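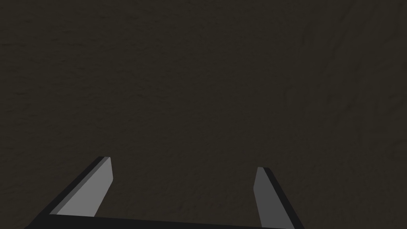 Simulated wrist view, gripper open over the dark ground texture.

Hamano grasp simulation kit: review

Eneo supplies Hamano as a scene package and a training recipe for parallel-jaw grasping. The method is simple enough. A policy is trained on rendered wrist views in which the ground texture is changed at every reset, and is then run on a real arm with no further tuning. We tested the release from June on our own bench at Pemudport.

Installation took about 3 hours, most of it spent matching our joint limits to the supplied arm file. The manual covers this in two pages and leaves out the sign convention for the jaw opening.

The renderer is plain. Finger faces are flat-shaded, with clean changes of tone between the grey inner faces and the dark outer edges. Ground textures are better: the mottled dark one has enough grain to give the image encoder something to work on, though contrast is low and training on it alone was slow to settle.

We trained nine policies, all from the same settings file and differing only in random seed. Two failed to converge. The others transferred to the bench with a small loss in grasp success, mostly on thin parts lying flat. The Haslam baseline, trained on a single fixed texture, lost far more, and its errors grew when we changed the bench covering.

Contact is the weak point. Friction is one global value, and slip at the fingertips is not modelled.

Recommended for work on visual transfer. Groups studying contact should wait for the next release.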